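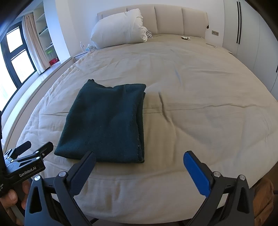
Stop washing everything after one use

Wednesday, June 7, 2023

Got the water bill Monday night. Read it standing up. 1,074 gallons more than the same stretch last year, same apartment, same number of people, same leaky bathroom faucet that the landlord swears is not leaking. So I went looking for where it went, and it went into the washing machine. My washing machine. Me.

I think we wash too much. There, that's the whole piece, you can go now if you're busy. I'm busy too, I'm typing this on my lunch.

Not dirty things. Dirty things should be washed, please wash them. I mean the shirt you wore for two hours to a thing at school. The jeans. The sweater that touched another shirt and never touched you. When I was a kid there was a chair in my parents' room and clothes went on the chair, and it was understood that the chair was a stage in the life of the clothes. Not clean enough for the drawer, not dirty enough for the basket. Worn again on Thursday. I don't know when we lost the chair. Somewhere in there the basket became the default and the chair became a sign you were a slob.

Part of it is the machines. They're easy. My grandmother boiled and wrung and hung, and a thing had to earn it. Now it's a button. Nothing wrong with a button, I'm not going back to a tub in the yard, but when a job gets that easy you stop asking if it needs doing. You just feed it.

And part of it is that somebody is selling us soap. Last October my building switched its laundry room over to an app, Womier, and the app gives you points. Points! For doing laundry. Run seven loads in a month and you get a free dry. I have caught myself scraping together a load of things that were fine so I could hit seven. Dish rags and one hoodie. For a free dry worth less than the wash I just paid for. The app sends you a little message too, if you've been away a while. It misses you. Then the Grirkari detergent they push on the same screen, with the cap you're supposed to fill to a line you can't see. Everyone I know fills the cap to the top. That's what the cap is for, I guess.

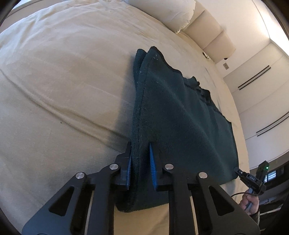 Towels are where I lose people. Say you use a bath towel twice and you get a look. Say a week and they back away from you. But think about what a towel does. You're clean when you pick it up, you just got out of the shower, that was the point of the shower. Hang it so it dries all the way and it's good for days. I said days, not forever. If it smells, it's done, wash it, no argument from me. But a towel washed every single day wears out, and I've got the linen closet to prove it. Bald spots. Loops pulled. Mine all end up like the dark green one there, lint specks on the nap and one edge gone ragged looking, and then you buy a new set and start wrecking that. Fleece is no better, it hangs on to every bit of fuzz it meets.

Same with bedding, though I'm softer on that. I know a houshold that changes sheets every other day in summer. Nobody sick, no baby, no dog on the bed. Just a feeling. I do mine every other week in winter and weekly when it's hot and I sleep fine.

Now the other side, because I'll get the emails. Yes, some jobs. If you're a nurse or you fry things for a living, or you work under cars, wash it all, wash it hot. Allergies, yes. Teenagers, oh yes. Kids with skin trouble, do what your doctor says and not what a person on a lunch break says. And I get that for some people clean clothes are about respect, about having come up without a machine in the house and getting looked at for it. I'm not going to lecture anyone on that. My mother ironed pillow cases for the same reason.

But most of us aren't in that group, we're just on autopilot. It takes time, too. I added up my Saturdays. Load, switch, fold, the trip down, the trip back up becuase the card reader hates me. 37 minutes of my own hands on it for each load, not counting the waiting. That's a nap. That's calling your sister.

So what I've been trying. The chair is back. There's a hook behind the bathroom door for each person and each person's towel lives there. Jeans get looked at, in daylight, before they go in. Spots get dabbed at the sink. Full loads only, half the soap. I turned off the Womier notifications and it asked me twice if I was sure.

Six weeks now. Nobody at work has moved their desk. My kid complained once, about the hook, said it was too high, fair, moved it down. Next bill comes at the end of the month. I might be wrong about all of it and it was the faucet the whole time, in which case the landlord will be getting a letter.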